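Search this notebook
Search
28 Feb 2022
Posted by Gumaro Xolalpa

Pigment day, round whatever we're on now. I finally got to the black chips and I have opinions!

So, where we left off: the gray base was setting up nicely but the black aggregate looked dull every time I took it past the coarse pads. I blamed the Vashisht resin (sorry, Vashisht) and spent most of last week swapping it out for the Bostex one, which smells worse and cures faster, and the black came out just as dull. So much for that. Then this morning I went back over my grinding notes and saw that I'd been jumping straight from 40 grit to the polishing pads on the small tiles, out of pure laziness, and only doing the full run of pads on the big ones. Guess which ones looked good.

Did two small tiles again from the same pour, one with the lazy schedule and one with every pad. The full run took forever and my wrists are complaining, but wow, the black on that one has real depth to it. You can see the overhead light in it. Finished on 2000 and stopped there, I don't think going any higher buys us anything except dust.

Pour 228 is the one to look at if you're in the shop. It's on the windowsill next to the sink, please don't put coffee on it (I know who you are).

Color stuff. The mustard is still too green. I keep adding a touch of red oxide and it keeps sliding to brown on me, so I'm going to try a different yellow before I waste more cement. Dotberg has one they call Straw and I ordered the small tub. The pink is lovely and I'm leaving it alone. Wrote the mix down on the inside of the cupboard door as well as in here, after what happened in August with the green.

Chip size is the other thing I keep going back and forth on. All small chips and it turns into porridge from across the room. All big ones and it looks like somebody dropped a plate. What I like is when there's a proper spread, tiny specks filling in between the big lumps, and the background left pale so everything has some air. I've been sieving into three buckets and throwing them in by hand, big ones first, then the middle, then a good handful of fines at the very end while the surface is still wet. The mixer does a worse job, it drags all the heavy stuff to one side.

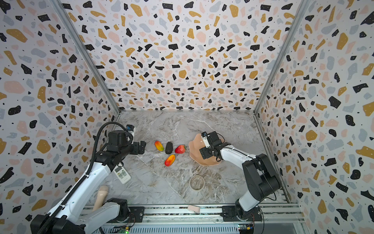

Terrazzo-print panels over a gray marble-pattern floor. Mustard, pink, black and gray-blue on off-white, and a nice mix of chip sizes.

I want to get near that palette for the Brirker countertop sample, only with less black, I think, and the gray-blue pushed a little cooler. They asked for something cheerful that doesn't shout. Fine by me!

Weighed out the dry mix for it before lunch, 744 grams with the pigment in, bagged and labeled on the second shelf. Needs the mold waxed first. The release spray left those little craters again on the last one and I had to fill every single pinhole with slurry and a putty knife, two evenings of my life gone.

To do: wax the mold, find the good level, chase up the Straw, new bucket lids. And somebody has walked off with the medium sieve, so if it's on your bench, I'd like it back before the next pour.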